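**Ouali double sink, stainless steel, for counter mounting**

Sold by Feka Kitchen Supply. Text and care notes by Marwa Bennani.

The Ouali is our double sink for people who wash by hand. It has two basins, one faucet hole in the back deck between them, and a brushed finish inside and on the rim. We have sold it for a long time, and most of our customers put it below a window, in a wood counter. It also fits in laminate or stone, but for stone you must ask the stone shop to make the opening, we don't do this.

## What is in the box

- The sink, with both basins in one piece
- Two strainers
- Clips for the underside of the counter
- A paper template for the opening
- One tube of Lustia sealant (clear)

The faucet is not included. Any single-hole gooseneck model will do, and the Josesar faucets from our other page have the right thread. Please measure the height below your window frame before you order a tall one. A customer from our town had to send back two faucets before she measured, and the postage was for her.

## Size

| | |
|---|---|
| Width over the rim | 800 mm |
| Depth of each basin | 200 mm |
| Smallest cabinet width | 1,000 mm |
| Article number | 1,039 |

The article number is written with the comma in our paper catalog and without it on the order form. Both are the same product.

## The finish

Brushed steel takes its color from the light in the kitchen. Under a cool lamp the basin looks gray and a little blue, and under a warm one it becomes almost gold. I write this because we get letters asking if the steel is "yellow steel". It is the same steel for all orders, and there is only one finish.
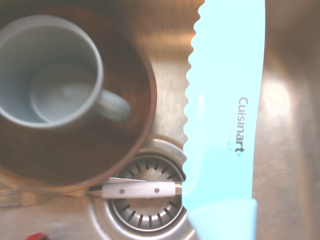
The brushing goes in one direction, and when you clean you should follow it. Small scratches will come in the first months from pots and from cutlery. After some time they mix together and you see them less. If you want a basin that stays like new, please put a rubber mat in it, or choose the Ouali enamel sink, which costs more and can chip.

Long knives need some attention. We advise to wash them one at a time and not leave them in a basin, above all when there is foam and the hand can't see the blade. This is for your fingers first and for the steel second.

## Two basins, how to use them

Customers ask us which basin is for what. There is no rule. In my own kitchen I wash in one and rinse in the other, and when I cook for many guests I use one side only for vegetables. What I can recommend:

1. Scrape the plates before they go in.
2. Begin with glasses and cups, then plates, then bowls.
3. Keep greasy pans for the end, with new water.
4. Turn the faucet to the empty side when you drain the other one.

Wooden bowls and wooden spoons should not stay in water. Wash them fast, dry them with a cloth, and stand them up so the air can reach both sides. A ceramic mug is fine inside a bigger bowl while you work, but lift it out first so that it doesn't fall on the steel from high.

## In a wood counter

A butcher-block counter and a steel sink go well together, but the cut edge of the wood must be sealed before the sink goes in. Put oil or varnish on the inside of the opening, two coats, and wait a full night between them. Then comes the Lustia sealant under the rim, in one line without a break.
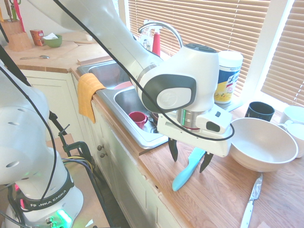 The front strip of the counter is the part that gets the most water, from sleeves and from plates on their way out of the basin. Oil it more often than the rest. I do mine in December and again before summer, and it takes me around 200 ml of oil for the whole counter – your wood may drink more if it is new.

Leave the clips a little loose until the rim sits flat on all sides. Then tighten them in turns, one on the left, one on the right. If you tighten one side completely, the other side lifts, and water will find the way under it.

## Cleaning

For every day, dish soap and a soft sponge are enough. For chalk marks use warm water with vinegar, leave it ten minutes, then rinse well. Don't use steel wool, and don't use bleach in the basins. Wet iron things, for example an old pan, can leave a brown mark if they stay overnight. It goes away with baking soda.

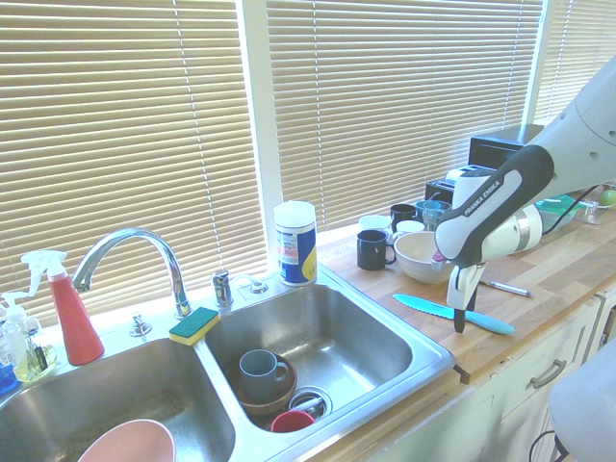
Water spots are normal on brushed steel and are not a fault of the product. They come when drops dry by themselves, and in towns with hard water they come faster. You find them mostly on the floor of the basin, where a grayish film can form as well. Wipe with a dry cloth in the evening and you will have less of it. The divider between the basins is wide enough for a sponge to rest on, in front of the faucet, so you don't need a separate dish for it. Squeeze it out first.

## Delivery and returns

The sink travels flat in a carton with corner protection. Please open it while the driver is present, and look at the corners of the rim. A bent corner can't be repaired and we change the sink without cost. After the opening is cut and the sealant is applied we can't take the product back, only parts under guarantee.

Spare strainers and clips are always in stock. For other questions, write to us with the article number and a drawing of your cabinet with the measures in millimeters.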